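About Flimdale

Flimdale is a laundry and linen hire firm. Verena Ruchti started it with two second-hand washers and a van, and we still work from the same building on Bastos Lane, with a good deal more kit in it. There are 22 of us now.

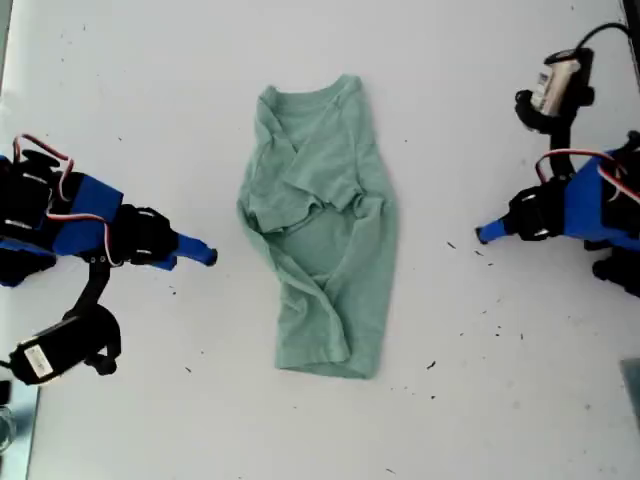
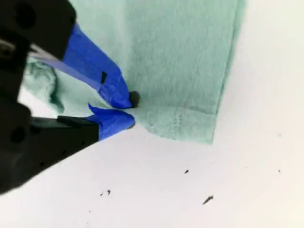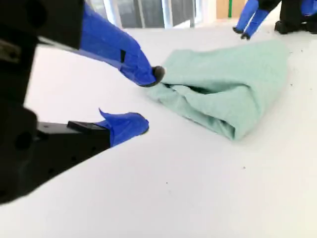

Pale green on a white surface.

We wash for guest houses, cafés, two care homes and anyone who comes to the counter with a bag. Hired linen goes out on Monday and Thursday and comes back on the next run. Shirts are priced singly, bedding by weight — ask at the counter for the current list.

Jingyi Xia runs the mending room, which we took on when the Waltus alterations shop closed. She and her team do hems, zips, buttons and patches. Most jobs take five working days. Curtains take longer.

Our counter is open from 8 until 5, Monday to Friday. Parking is behind the building, through the Farkelska Street gate. We shut for one week in October while the boilers are serviced, and account customers get a letter beforehand.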